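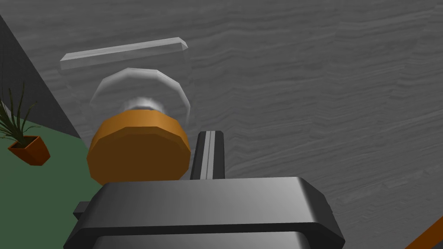 Ticket 5-87: Label printer drops off network after idle
Site: Arville office, second floor
Opened by: Brenda Gallardo
Assigned to: Yao-tsung Tseng
Status: Closed
Priority: Normal

Problem as reported

The Astel label printer in the mail room prints fine in the morning, then stops responding after lunch. Jobs sit in the queue with the status "Sending." Turning the printer off and on clears it. Brenda says it has done this every afternoon since the network switch was replaced in July. Shipping has been sending labels to the front desk printer in the meantime, and that one takes the wrong size stock.

Log

9:40 a.m. — Yao-tsung
Printed a test label from the mail room PC. Came out right away. Firmware is current. Printer is set to get its address automatically and ends in .84 at the moment. Left it alone to see if it fails.

1:15 p.m. — Yao-tsung
Brenda called, printer is down again. No reply to ping. The panel still shows .84 and says "Ready." Unplugged the network cable for a few seconds and plugged it back in. Ping came back and the five stuck jobs printed.

1:50 p.m. — Yao-tsung
Swapped the patch cable and moved the printer to the other wall jack. Turned off sleep mode on the printer, which was set to 90 minutes. I don't think sleep is the whole story, as the panel was awake when it failed.

3:30 p.m. — Iwona Sobczak
Looked at the new switch. Energy saving is on for all ports by default. The old switch didn't have that feature. Also found that .84 is inside the address pool but was typed in by hand on a scanner in Czarnecka's old office, so two devices can end up with it. The scanner gets turned on after lunch most days.

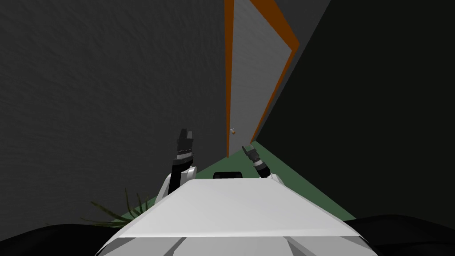 Fix applied

1. Set the scanner to get its address automatically and restarted it. It picked up a new one.
2. Reserved .87 for the label printer on the router.
3. Turned off energy saving on the printer's switch port only.
4. Deleted the old printer port on the mail room PC and added it again with the new address.
5. Printed a test label from the mail room PC and from Brenda's laptop.

Follow-up

Brenda reports no dropouts over the next several afternoons. Sleep mode is back on at 90 minutes with no trouble so far.

Hubert Mazurek asked if the Arnora printers need the same change. They have reserved addresses already, so no. Iwona will add .87 to the address sheet — the scanner can come off it.

Closed by Yao-tsung. Reopen this ticket if the printer stops answering again.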